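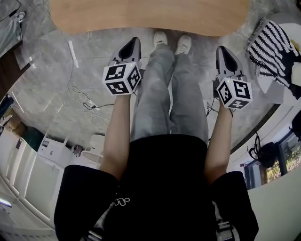 Black T-shirt, jeans and white sneakers on the marble-patterned floor.

Openings at the Tillton and Riis sites

Ekimden has posted its winter list of vacancies. There are 20 positions, 14 of them at Tillton and the rest at Riis. All are open to current staff and to outside applicants on the same terms. Applications close at 5 p.m. on 6 December 2018 and forms that arrive after that will be held for the April round.

Positions at Tillton are in records, accounts payable, front desk, stores and building maintenance. Riis is looking for two payroll clerks, a purchasing assistant, a night supervisor and two drivers. The drivers need a clean license and must be able to lift 50 pounds. The night supervisor post was advertised in April and not filled. The pay grade has been raised by one step.

Minimum requirements for the clerical posts are a high school diploma or equivalent and one year of office work. Accounts payable and payroll applicants should have used Zandus or a similar ledger program. Anyone who has not used Zandus can still apply, but will be asked to complete the two-day course before the start date. The course is paid at the normal hourly rate.

How to apply

Pick up form 215 from the front desk at either site or ask for it by email. Fill in every section, including the one on previous employers, even if you already work here. Attach a copy of your diploma or certificate and the names of two references. One reference should be a supervisor from the last three years. Relatives are not accepted as references.

You may apply for up to two positions. Use a separate form for each one and write the position code in the top right corner. Last time we had several forms with no code, and they had to be sent back.

Completed forms go to Kiều Tăng in Personnel, room 144, Tillton. The Riis front desk will forward forms in the internal mail, but allow two working days for that. Scanned forms are fine as long as the signature page is readable.

Tests and interviews

Applicants for clerical posts will take a short typing and filing test. It lasts 40 minutes and is held at Tillton only. Drivers will have a road test at Riis. Bring photo ID to both. Interviews start the week after the tests, and people on the short list will be called by phone, so please give a number where you can be reached during the day.

Jytte Hjaltested will chair the interview panel for the Riis posts. Questions about shifts, parking or the road test should go to her office. Questions about pay grades and benefits should go to Personnel.

Referral payment

The referral payment stays at $500. It is paid to a current employee whose candidate is hired and completes 90 days. The employee's name must be on the candidate's form when it is handed in. We cannot add it later. Supervisors cannot claim for posts in their own department.

Staff who transfer between sites keep their vacation balance and seniority date. Health coverage carries over with no waiting period. A transfer needs the signature of your current supervisor on page three, so leave time to get it.

The full list with position codes and pay grades is on the notice board outside the cafeteria at both sites.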